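**Ticket: left arm stops dead mid-reach, globe task (Turton sim)**

Raised by: Ashley Bramwell
Status: still open
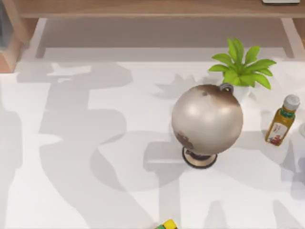 *Globe task, table view with both arms' shadows across the tabletop.*

Hi all, me again! The left arm keeps freezing when it reaches for the globe in the Turton scene. No crash, no error box, it just stops and the log fills up with "joint limit" lines until I kill the run. I had 13 freezes in 30 runs this morning, all with the left arm. The right one is fine.

What I've tried so far:

- Restarted the Zernier controller (no change)
- Raised the planner limit from 1000 to 2000 steps - it thinks for longer, then freezes anyway
- Took the plant and the bottle out of the scene, same freeze
- Put the globe nearer the left arm, and that got me a clean set of runs

So I'm fairly sure it's running out of elbow travel. The Landry branch has the older joint limits and I can't remember if we ever merged them back.

14:20 - found it, I think! The elbow limit in the left arm file is tighter than in the right one. I've made them match and started another batch. Could someone at Stodum check which value is correct before I push it?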